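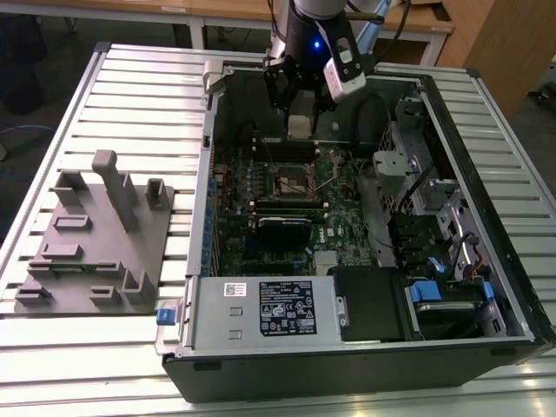
Computer case

Wumlow Reference > Hardware > Desktop computers > Computer case

Search Wumlow Enter a term Go

A computer case, also called a tower or chassis, is the enclosure that holds the main parts of a desktop computer. Most have an outer shell over a metal frame, with a side panel that comes off for service.

Layout

The motherboard is fixed to the frame and carries the processor socket and memory slots. Expansion slots line up with openings at the rear. The power supply has its own bay, and drives sit in a cage or in caddies.

Cases made for office use, such as the Dell tower shown, often have colored plastic on parts meant to be handled. Blue is used there on the drive caddy handles and a release tab.

See also: Motherboard, Power supply unit, Drive bay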